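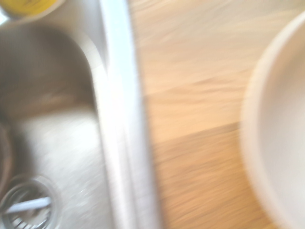
Sink basin and drain strainer, Purkasley kitchen set.

Purkasley Kitchen, data card

1786 pictures of washing up and putting away, one kitchen, shot in November. The label list has 21 names. I would trust most of them. "Bowl" was used for anything deep enough to hold soup, and I'm not convinced "utensil" means much at all.

Table items: bowls, table knives 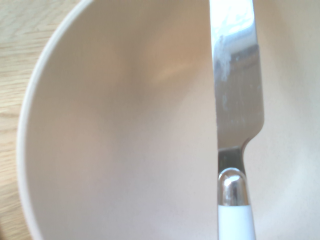

were labeled by Amra Spahić, then 600 of those labels were checked again by Tamara Stoica. They disagreed on 60, mostly blurred ones. Those are still in - filter them yourself.

Counter and sink: butcher-block top, double steel basin, sponge, red spray bottle.
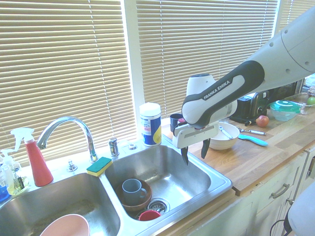
Faulkner Household Objects Group

No claim is made that anything is clean. A "clean" tag existed in the first version and was dropped, as it was guesswork. Corrections to Kerstin Janssen.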